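Stilletura

Stilletura is a two-finger gripper kit for small robot arms, sold by the company Pemis. It consists of a gripper, a small camera for the wrist, a control box and software. The kit is intended for workshops and small packing rooms where the goods change often and where a special tool for each item would cost too much.

History

Pemis first offered the gripper alone, under the name Ccori. Buyers had to add their own camera, and many of them complained that the fitting took longer than the programming. The present kit replaced Ccori one November and kept the same fingers, so older spare parts still fit.

Design

The two fingers are black and open to 100 millimeters. They can be changed by hand without tools. The camera sits close to the gripper and looks along the fingers, which gives a near view of the object but a narrow one. Pemis gives the weight of the gripper with camera as 600 grams. The control box stores up to 200 saved grips, and the user can copy them to another arm with a memory card.

Software

The program, called Irkolau, is installed on an ordinary computer. It has 3 modes: manual, taught and assisted. In the taught mode the operator moves the arm by hand and the program records the path together with the camera pictures. In the assisted mode it proposes a place to grip, and the operator accepts or corrects it - this step can be turned off, but the manual advises against it for new goods.

Use

The kit is mostly used for sorting and repacking mixed goods. Boxes with firm sides are considered the easy case. Plastic bags are more difficult, as they fold under the fingers and their printed surface can confuse the search for an edge.

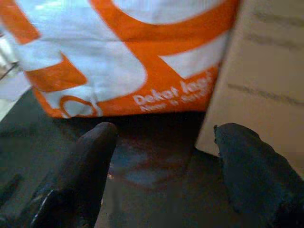
Wrist camera view with a printed plastic bag, a cardboard box and the open gripper fingers.

Reviews of the kit have praised the quick setup and the clear manual. Criticism was directed at the camera, which gives blurred pictures when the arm moves fast in weak light, and at the price of replacement fingers. Pemis sells an extra lamp for the wrist, but it is not included in the basic kit.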